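Omora Neighbours > Halls and Clubs > Refreshments > Setting out bottles on a clear stand

Arranging bottled drinks on a clear stand without it looking a muddle?

marrowfat_pea
April 5, 2026

Hello all, I hope this is the right corner for it. I've been handed the cold drinks side of our spring social and I do want it to look nice, as in January we simply plonked everything in a row on the cloth and it looked like the back of somebody's garage. The hall has 286 on the members' list (they won't all come, thank heavens) and the drinks table is the first thing you meet as you walk through the door.

So I've been playing with a clear acrylic stand, the sort shaped like a little bench with a flat top, and a mixture of red aluminium bottles and orangey-yellow plastic ones. I've tried some on it and some round it, and I keep changing my mind. If I mix the colours it looks cheerful but a bit jumbled. If I keep all the red together, the tall red ones seem to swallow everything else. And do you put the paler yellow drinks at the back or bring them forward? I tucked one behind and it more or less vanished.

My other worry is elbows. We get children reaching up, and a full bottle coming off a shelf on to little toes would rather spoil the afternoon. Would a sloping rack be safer, or a tray? Any thoughts at all gratefully received, I've got a fortnight to fuss over it. 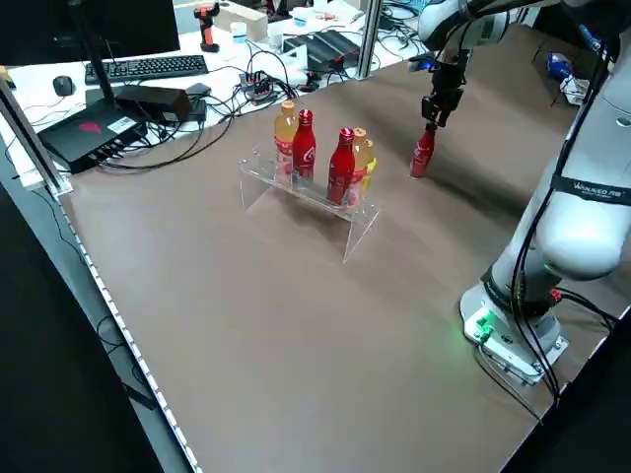

Ildikó Deák
Mix the colours, I would say, but give each bottle some room, a good finger's width at least. I did the drinks for our choir for eight years and the thing that always let us down was crowding. People can't get a hand in without nudging the next one, and then over they all go. Put the pale ones in front, or up on top with nothing before them. Red will show from anywhere, so it can stand at the back quite happily. And don't fill the shelf! Keep the spares in a crate under the table and top up as you go.

Also turn the labels to the front. It takes a minute and it makes all the difference. I'm afraid I can't help with racks, I never used one.

Trorkudholm Tea Garden
What a lovely thing to be fussing over. We've tried pretty much every way of setting out bottles here over the years, and I'm going to ramble, so put the kettle on.

Your bench stand is fine for a smaller show, but I'd keep it for the grown-ups' end of the table and set it well back, 30 cm from the front edge if you can spare it. Wipe it with a soft damp cloth beforehand (never the scratchy side of a sponge, I ruined a beautiful one that way) and handle it by the edges afterwards, as clear acrylic collects fingerprints like nobody's business. For the rest, you did ask about racks and trays.

1. The sloping rack

With the bottles lying tilted in two rows, people can see the lot from standing height and they lift out one at a time. I like it set at a bit of an angle on the table too, it looks less like a shop. Reds at one side and yellows at the other is a perfectly good way to go, with the orange wherever it fits. Do check every cap is properly tight first, especially anything that's been opened for tasters. Fizzy bottles want handling gently, and a sheet of brown paper over the table saves a lot of mopping. We buy ours on a long roll from Hollmann and it lasts us the season.
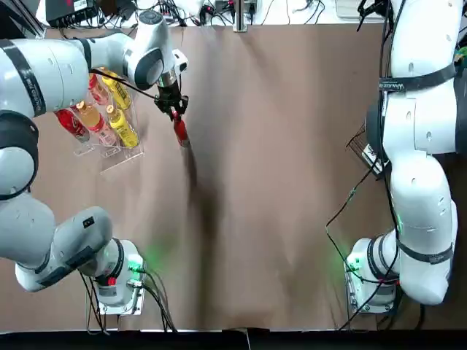 2. The tray

Much the safest with children about, to my mind, as there's a wall round the edge and the drinks are down low. You can lay the bottles down or stand them up, or do a bit of both, and I wouldn't worry about getting all the caps facing the same way. Amber drinks and pale yellow ones are very pretty together in a clear tray, particularly near a window. A tray does get heavy, mind you. Six full bottles is my limit for carrying, so put it where you want it and fill it there.
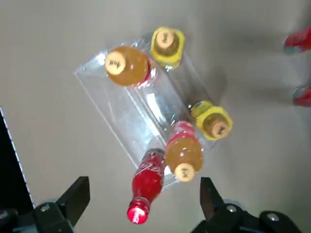
Detcombe Hall Social Club, Refreshments Team

marrowfat_pea
Thank you both so much, I've read this out to my husband twice. I'm going to have the tray at the children's end and the bench at the other, with the pale yellow ones brought forward as Ildikó suggests. I hadn't thought of brown paper and I'm rather taken with it, we could write the names of the drinks straight on in felt tip. The crate is sorted as well, there are two in the hall kitchen under the sink.

If anyone passing through knows how to get old sticky label marks off acrylic without clouding it, I'd be glad to hear. I've tried warm soapy water and it's shifted most of it but there's one corner that won't budge.

quiet_teapot
Dab of cooking oil on a cotton bud, leave it a bit, then wash it off. Try it underneath first.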